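# Suldale interlocking floor mat, blue: a long review of a simple thing

I bought these tiles in December to put on the floor of the back room, and I've been meaning to write something ever since, mostly because I spent so long reading other people's reviews before I ordered and found that half of them had been written on the day the parcel arrived. So this one comes after a whole winter of kneeling, spilling, sitting, sweeping and generally living on top of them, and if I go on a bit, well, put the kettle on.

First, what you get. Suldale sell the tiles singly or in pairs, and I started with a pair because I wasn't sure I'd like them. They're foam, with puzzle teeth round the edges, and you simply press one into the next until the teeth sit flat. I paid £42 for mine with postage, which made me wince a little (my sister had hers from a market stall for a good deal less, and has mentioned it more than once). They come in blue or in a sort of porridge colour. I went for blue and I'm glad I did, it cheers the room up no end on a grey afternoon.

Our house was built in 1910 and the back room is the coldest in it. The previous people put down a hard grey floor in there, very practical and about as cosy as a railway platform, and for years I'd been folding up an old bath towel to kneel on whenever I wanted to sort anything out at floor level. I do a lot at floor level. I can't think at a table, I never could, I like to spread everything out round me and shuffle about. Sorting seed packets, wrapping presents, repairing lampshades, all of it happens down there.

Putting the tiles together took no time, though I'd offer one bit of advice. Leave them out flat overnight before you join them. Mine had a curl from the packaging and I was too impatient, so the first evening one corner kept lifting and I kept pressing it down with my heel like somebody putting out a cigarette. By morning it had settled. The zigzag join down the middle closes up nicely if you work along it with your thumbs from one end to the other, and if you start at both ends and meet in the middle you'll have a bump, so don't do that.

Now, the thing I really wanted to know before buying was whether you can stand anything on foam. Kneeling is one matter, but I like a drink beside me while I work, and I like my bits and pieces in trays, and I had visions of everything tipping over the moment I leaned. I'm pleased to say a can or a tray does perfectly well. A tall slim can is about the hardest test I could think of, being all height and hardly any bottom, and I've had no trouble with one so long as I keep it away from the join and don't plonk my elbow down next to it. Mugs are fine too. A wine glass I wouldn't risk, but then I wouldn't risk a wine glass on any floor.
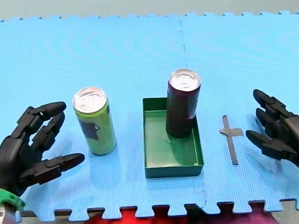 Ewan Baxter wrote to say that he'd had the same mat down in his workshop for two years and that the teeth were the first part to go, going soft and a bit ragged wherever a tile had been pulled up and put back too often. His answer was to join them once and leave them joined, and to roll a chair over them as little as possible.

I think that's fair, and I'd been wondering about it myself. Mine do get lifted, as I take them up to sweep underneath (you'd be amazed what gets under there, crumbs mainly, and once an earring I'd given up for lost). So far the teeth still grip, but I have started peeling them apart slowly from one corner instead of yanking, and I'd suggest you do the same.

The outside edges are my one real grumble. You get puzzle teeth all the way round, and there are no straight strips in the box to finish them off. If you lay the mat over a rug or a bit of cloth, the colour underneath peeps through the gaps, and fluff collects in there as well. Boltico include edging strips with theirs and I do think Suldale ought to. It isn't the end of the world, and I've stopped noticing from day to day, but for the money I'd have liked a tidy border.

As to cleaning, a damp cloth does nearly everything. I spilt cold tea on mine in the first week and mopped it straight up with no mark left behind. Wood glue was another story, that had to be left to dry and picked off with a fingernail, and there's a faint dull patch where it was. Don't use anything scratchy. There was a slight rubbery smell when I first opened the packet, gone after a few days with the window open.

For my knees it has been lovely. I can do a whole afternoon down there now, where before I'd be up and groaning after one side of the wireless play. The cold doesn't come through nearly so much either, and when you sit on it for a while it feels almost warm.

Would I buy it again? Yes, I would, and in fact I've ordered 2 more tiles so that it'll reach as far as the bookcase. Four stars, with the missing one for the edging. If Suldale ever do bring out some strips, in blue please, I'll come back and put it right.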